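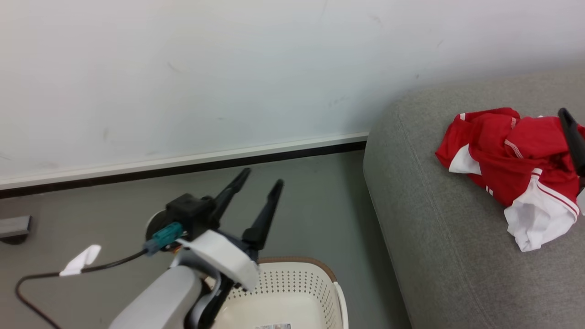 The sofa end of the room, Tuesday

Search this diary
Go

May, Tuesday, late

Up at six to read the new tenancy agreement before work. It runs to 26 pages, and eleven of those are the inventory from the last one with a different heading. Grurkix want it signed by the end of the month or they will put the flat back on the market. I have been in Merevley long enough to know they do mean that. The couple on the second floor let theirs slide by four days last year and had a viewing booked for the fifth.

The rent goes up. I had expected that. What I hadn't expected was the new line for "shared areas", 238 a year, payable in one go with the first month. It wasn't in the old agreement. I rang at nine when they opened and was put through to Annatjie Pillay, who was polite and looked it up while I held on. She said it covers the cleaning of the stairs, the lights, the bike store and the parcel lockers. I said the parcel lockers haven't opened since February. She said she would make a note of it. I asked whether the charge could be split over the year and she said she'd have to ask, and would email by Friday.

I wrote all that down straight after, with the time of the call. I learned that from the last place.

Work was ordinary. Left at half past four and walked over to Amano to look at the one-bedroom on the top floor, the one with the lift. It's the newer of the two blocks by the canal. The agent let me in and then stood in the hall on her phone, which suited me. Bedroom a decent size, fits a double and a chest of drawers if you don't mind coming at the drawers sideways. Kitchen along one wall. No window in the bathroom, just a fan, and the fan was loud. There's a gym downstairs and a room with desks you can book. I would use the desks. I wouldn't use the gym, and the rent has the gym in it whether you go or not.

To move in they want 2705 up front, being the first month and the deposit. I'd have it, just, but not until Grurkix give the old deposit back, and they have up to ten days after the check-out to tell me what they're taking off. So there would be a gap of a week or two where I've paid for both. I went through it on the bus home on the back of an envelope and it comes out tight but possible if nothing else breaks.

Things for staying: I know the place. The walk to work is 15 minutes. The rooms are bigger. The neighbours above are quiet now the baby sleeps. The window in the bedroom opens properly. I wouldn't have to change my address with the bank, the doctor, the dentist and everyone else.

Things for going: the boiler. The lift. The damp patch behind the wardrobe that they have painted twice. The shared areas charge, if it stays. Amano has a proper post room with a person in it until six.

About the boiler. Lalex came again last Thursday, third visit since Christmas, and topped up the pressure and left. It was down again by Sunday. The man told me himself that it wants a new expansion vessel and that he had put so on his sheet both times before. I asked Annatjie Pillay if they had the sheet. She said they had an invoice. I've written to Lalex asking for a copy of the sheet and will send it on if they let me have it.

I also asked whether the boiler could be written into the new agreement as something to be done by a date. She said the agreement is a standard form and they don't add to it. She did say I could put it in an email and they would reply to the email. It's better than nothing and I sent one at lunch. Three short paragraphs, no adjectives.

Had beans on toast and went through the inventory against the flat, room by room, as far as the kitchen. It has a few mistakes in it. It lists a bread bin I've never seen, and a "hall mirror, good condition" that was gone before I moved in. It says two sets of keys and I only ever had one. I've written each of these on a separate sheet and will ask for it to be attached and initialled. If I stay, it matters when I go. If I go, it matters in six weeks.

Did not get to the bedroom or the bathroom. Will do those tomorrow if I'm back by seven.

Mum rang at nine. She thinks I should stay put and make a fuss about the boiler. She has never rented from an agent in her life, but she may be right. She asked what the view was like at Amano and I couldn't remember, so I suppose it wasn't much of one.

Before bed: emailed the Amano agent to ask how long she can hold the flat without a payment, what the gas and electric came to for the last tenant, and if the bathroom fan can be turned down. Put the recycling out. Meter reading done and sent.

To do: chase Lalex for the sheet. Bedroom and bathroom on the inventory. Find the old deposit certificate, which should be in the blue folder.

Comments (3)

Pip_in_2B: They tried the shared areas thing on us too. Ask for the breakdown in writing. Ours came down by a third once they had to list what was in it.

Marrow: Do take photos of the damp before you decide anything. Dated ones, and move the wardrobe first.

canalside: I'm in Amano, third floor. The fan is on a timer, you can't turn it down but you can get them to shorten it. Post room is good. Heating costs me less than my old place did. The desks get booked up fast in exam time, fair warning.

Contact | Copyright the author, please ask before copying | Back to top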